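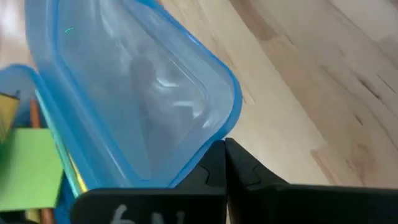

Elleck Workshop, Household Tasks Group
Notebook entry, July 22, 2022
Entered by: Poul Juhl

Subject: Lids and containers, review of the closing task

1. Purpose of the entry

The group was asked by the Heditz office to state whether the closing of a household storage container may be listed among the chores that a single arm can perform without supervision. The present entry records the position of the workshop on that question. It replaces the short note left in the shared folder, which was written before the transparent lids were taken into use and should no longer be cited.

2. Definition of the task

The container stands on the work surface with its contents already inside. The lid is to be taken up, brought over the container, lowered, and pressed until it is seated along all four sides. The contents are to remain inside and undamaged. A lid that rests on the rim without being seated is recorded as not closed, even where it would pass at a glance. Colleagues at Clesitz have been using a looser reading, in which a covered container is a closed one. Their results and ours should not be placed in the same table until this has been settled.

The opposite task, removal of the lid, is logged separately. The two have been confused in earlier entries, mine included.

3. Choice of contents

Stationery remains the standard filling. Sticky notes and pencils are light, they shift when the container is nudged, and a sheet of paper standing a little above the rim is enough to prevent the lid from seating. A person tucks the paper down with one finger and does not remember having done so. The arm has no such habit. Any tucking has to be commanded as a separate motion, and the decision to make that motion has to come from somewhere.

Vlček proposes that the contents be leveled by hand before each run. I have declined this for the main series. A container that has been tidied in advance is a different chore from the one a household would hand over. The leveled condition may be run as a side series, provided that it is marked as such on the sheet.

4. Observations on the lid

4.1 Transparency. The blue lid is clear enough that the surface behind it shows through. For the wrist camera this is the principal difficulty. The rim is strongly colored and gives a usable outline against pale wood, but the panel inside the rim takes on the appearance of whatever lies under it. The container base is also blue, and where the two rims come close together the outline of one may be taken for the outline of the other. An estimate of the lid's angle should therefore be drawn from the outer rim alone. The inner ridge follows the same rounded rectangle and has been mistaken for it.

4.2 Highlights. Curved highlights on the raised lip move as the camera moves. They should be excluded from tracking. The setting for this is on the second page of the configuration sheet, and it reverts to its default when the software is restarted. Please check it each morning.

4.3 Grip. The pointed fingertips suit a thin edge. They are poorly suited to pressing, as the load falls on a very small area and the lid tips away from it. Pressing should be done with the fingers closed and the contact point moved along the rim in steps. A broad pad would serve better, but changing the fingers between taking up and pressing would defeat the purpose of the exercise.

5. Results to be carried forward

Of 9 runs in the main series, 5 ended with the lid seated along all sides. In the leveled side series, 7 of 9 were seated. I do not consider either series long enough to support a general statement, and the figures are given so that the next person may continue the count. The sheet for the side series is filed behind the main one.

Failures in the main series were of two kinds. In the first, the lid was released slightly turned, and one corner stood outside the rim. In the second, the lid was correctly placed but pressed at too few points. The second kind is a matter of time and can be corrected in the program. The first depends on the angle estimate discussed under 4.1.

6. Position of the workshop

The arm can close a container. It cannot yet be relied upon to know that it has done so. For household use the second point is the more serious one, as a person who must return to check each lid has been relieved of very little work. The answer to Heditz is accordingly that the chore should not be listed as unsupervised at present. It may be listed as assisted.

On the shop floor the case is somewhat better. Where bins are of one type and arrive in a fixed position, most of the trouble with the angle falls away, and a simple force check along the rim may suffice. Clesitz has asked for a target of 2,000 closings between inspections. I have no basis for accepting or refusing that number and have told them so.

7. Open items

Force threshold for a seated corner, to be measured on a new lid and on a worn one.
Opaque lid of the same shape, to be ordered for comparison.
Wording of "closed," to be agreed with Clesitz before October.
Restart default under 4.2, reported to Vlček, no reply yet.
Spare pencils for the standard filling. The drawer is down to the short ones.

P.J.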